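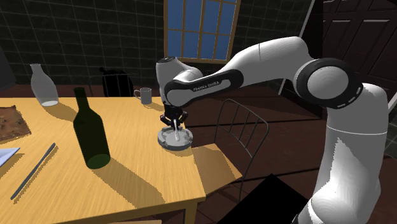 When a robot arm breaks something in a simulator, does it count as an accident?

I think it should be written up as one, and I think most groups that train arms in software are too quick to hit reset.

I work for a small company called Lunde. We test control software for tabletop arms, which means other people train the thing and we try to find out where it falls over before it gets near a real kitchen or a real person. Nearly all of the early testing is done in simulation. A table, some household objects, an arm, a task with a clear end. Put this in that. Pick this up and set it down over there. The tasks sound dull and they are supposed to be.

In July we were running a tidying set for a customer whose control software is called Trirkiso. One of the tasks had the arm handle a cigarette at an ashtray. The ashtray sits close to the side of the table, there is a tall glass bottle out in the open, and the arm has to come down over the ashtray and leave the cigarette in the bowl. We ran it 2000 times overnight with small changes in where things stood. In the morning the score was very good. The cigarette ended up in the ashtray in almost every run, and the customer's people were pleased.

Huiling Lu was not pleased. She had noticed that the log file was bigger than it should have been, and she went looking for the reason. In 19 of the runs the arm had reached the ashtray with the cigarette, and then its fingers had kept going. They pressed down into the rim with more force than the real arm is rated to apply. The simulator didn't stop it. The solver let the fingers sink a little way into the dish, pushed back, let them sink again, and recorded a contact at every step. That was what had filled the log. Then the arm let go and lifted off, and the run was marked a success.

I have told this story to several people in the field, and the usual answer is a shrug. It's a contact glitch. Everybody has them. Thin objects are hard, rims are hard, and the physics engine does strange things when two stiff shapes meet. Turn up the solver steps and run it again.

All of that is true about the simulator. I don't dispute a word. My objection is that it answers a question about the simulator when we had been asked a question about the controller. The controller commanded the downward motion. It went on commanding it after the fingers had met something solid. Whether the solver handled the result well or badly, the command was already in the record, and on a real table that command goes to real motors.

Yichen Fang, who runs our hardware bench, put one of the 19 runs on the physical arm with the speed turned down and the protective limits left on. The arm stopped itself with a force fault before it did any harm. He tried it again with 4 different dishes and got the same fault on all of them. So the limits worked, and I am glad of it. But a force limit is the last thing between the arm and whatever is under it. If the software is leaning on that limit as part of an ordinary job, then there is no margin left on the day the limit is set wrong, and I have seen limits set wrong more than once. People raise them when nuisance stops get annoying. They mean to put them back.

The cause, when we found it, was small. The controller had been trained with the ashtray at one height and had learned to go down by a fixed distance. When our test changed the thickness of the dish by 6 millimeters, it went down by the same distance anyway. It was not paying attention to touch at all. The training reward had never asked it to. The reward checked where the cigarette was at the end and nothing else, so a gentle placement and a hard shove earned the same marks.

I don't blame the team that wrote Trirkiso much for this. Rewards like that are common. What bothers me is how close we came to missing it. We had the evidence in our own logs and a summary page that said the run had gone fine. Huiling looked into it on account of a disk quota. That is luck, and a test company should not be living on luck.

Older industries sorted this out a long time ago. In a machine shop, if a cutter plows into a clamp during a dry run, the part is scrap wax and the loss is nothing, and a decent shop still stops to find out why the program sent it there. The price of the broken part doesn't decide whether the event gets looked at. In simulation the price is always zero, and I think that has taught a lot of us to treat the events as zero too.

There is a fair argument on the other side. Training an arm from scratch means letting it fail an enormous number of times. It will knock over every bottle you give it and drive itself into the table, and a report on each of those would be absurd. I agree. Early training is supposed to be a mess. But there is a point where a controller is handed over as finished, and someone says this version is ready for testing. From then on, I would treat a simulated collision, an excess force, or a dropped object as an incident, with a number and an owner and a cause written down before the case is closed. "Physics glitch" can be the cause, but somebody has to show it. Right now it is what people type when they want to go to lunch.

I would also stop scoring tasks on the end state alone. Our report to the customer now carries peak force next to the success rate, on the same line, so the one can't be quoted without the other. We got some pushback over this. Kavumow, a reseller that uses our reports in its sales material, asked if the force figure could move to an appendix. We said no. They have not sent us any work since, and maybe they won't -- we are small enough to feel that.

Pullerell, the simulation package we use, does have a setting that ends a run when contact force goes over a threshold. It was off. It had been off since we installed it, and I was the person who installed it. I remember thinking it would cut too many runs short and make the results hard to compare. That was a reasonable thought at the time, and it hid this problem from us for as long as we had the software. The setting is on now. Our runs take longer to sort through, the success numbers look worse, and two customers have asked me why their scores dropped. I send them the force plots.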